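Bottle cell down — what happened and what to do till its fixed

Quick one before the week starts. The picking cell at Nirstead dropped three bottles in one shift and then stopped on a grip fault. No one hurt. One split bottle, a wet floor, an hour of mopping. The log shows 34 failed grips out of 500 tries, nearly all of them with a bottle leaning against the side of the bin. Standing bottles, fine.

Best guess so far is the finger tip. Rim is nicked and chipped, so it doesn't sit flat on a curved label anymore. Could also be the linkage — pivot screw hasn't been checked for torque since May. Gunnlaugsson are sending new tips, no date yet.

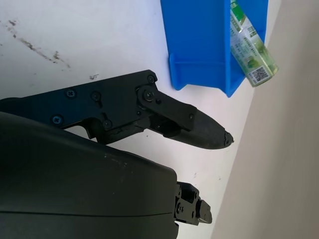

Vasilică Munteanu | Nirstead cell | 30/06/2024

Worn tip up top, bottle leaning in the blue bin. That lean is the bad case. Finger comes in at an angle, only the very end touches, and the controler still reads it as a good grip. Then it lifts. So the fault shows up late, when the bottle is already in the air.

Until the tips are swapped:

Half speed only. Don't turn it back up to catch up on orders.
Stay outside the tape while it's lifting, even for a "quick look".
Leaning bottle — stop the arm, lock it out, then stand the bottle up by hand. Pause on the screen is not a lockout.
Wipe the table at the end of shift, it's getting grimy.

Clusard want a tip check every 2000 cycles from now on. I'd go for less. Sheet is on the cell door, please sign it. Nikico orders go by hand packing for now.

More when the parts turn up.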